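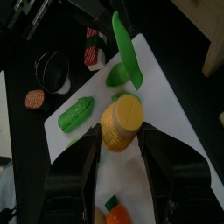
# Where the Sweet Corn Sugar Goes

27 Apr 2020

Sweet corn begins losing sugar when the ear is snapped from the stalk. The kernel is living tissue, harvested immature, and it continues to respire and to convert sucrose to starch for as long as its enzymes remain active. In a standard variety held at room temperature, a large share of the sugar can be gone within a day. Near freezing, the same ear loses only a small fraction over that period. Most of the equipment, scheduling and breeding in the fresh corn trade exists to manage the difference between those two cases.

Planting is under way in the Sosmont valley, where growers put in 1,791 acres of fresh-market corn last year. The first blocks go in under plastic. The later ones follow at intervals set by soil temperature and heat units, with the calendar used only as a rough check. Seed of the sweetest types germinates poorly in cold ground, and most growers in the valley hold it back until May.

## Three genes

Commercial sweet corn falls into three main groups. Standard, or *su*, types carry a mutation that slows starch formation in the kernel. They have a creamy texture and a short shelf life. Sugary enhanced, or *se*, types add a second gene that raises sugar content and keeps the skin of the kernel tender. Supersweet, or *sh2*, types use a different mutation that blocks starch synthesis at an earlier step. The dry seed is shrunken and light, with little stored energy, and this accounts for its weak emergence.

Plodis, a variety grown widely in the valley for the past few seasons, is an *sh2* bicolor that matures in 74 days under local conditions. It holds its sugar well enough to be shipped, though the kernels are firmer than those of the older types and some buyers at farm stands still ask for the softer corn. Supersweet fields must be isolated from other corn by distance or by planting date. Pollen from a field or standard sweet type will turn the kernels starchy, and the damage shows up in the same season, on the ears that received it.

## Taking the heat out

Field heat is the main problem at harvest. An ear picked in midafternoon may come in at 85°F, and its respiration rate at that temperature is several times what it would be at 32°F. Corn packed tightly in a bin also heats itself. Crews in the valley start before dawn for this reason, and loads are covered on the way to the shed.

The Quinlan packing shed uses a hydrocooler, a tunnel in which chilled water is showered over the crates as they move along a conveyor. Water removes heat much faster than air, but a husked-on ear is well insulated, and cooling one to the center of the cob takes the better part of an hour. Wirebound crates drain and cool faster than waxed cartons. The water is recirculated and has to be sanitized and tested through the shift, and flow is checked at the pans, where silk and leaf fragments block the holes.

Loads that travel farther get crushed ice on top or slurry ice injected into the pallet. Cekari, the hauler that takes most of the shed's output, sets its trailers at 32°F and carries up to 3,000 crates a day at the peak of the season. Ice adds weight, and every pound of it displaces a pound of corn under the road limit. Vacuum cooling works too, provided the ears are wetted first. The cost of the vessel has kept it out of smaller sheds.

## Reading the ear

Maturity is judged by silk color and kernel fill. Brown, dry silk with a green husk indicates an ear near harvest stage, usually 18 to 23 days after silking and sooner in hot weather. A punctured kernel at the milk stage gives cloudy juice. Clear juice means the ear is early, and paste means it is late. Harvest windows for *su* types can be as short as 2 days in midsummer. Supersweets allow more time, but their juice stays fairly clear even at full maturity, so the puncture test is less useful for them and pickers go by the fill at the tip.

At home, the same rules apply on a smaller scale. Ears keep best unshucked, in a loose plastic bag in the coldest part of the refrigerator. The husk slows moisture loss from the kernels, which dent when they dry. For freezing, the ears are blanched to stop enzyme activity, cooled fully in ice water and then cut. Corn cut from the cob while the center is still warm tends to pick up a cobby flavor in the freezer.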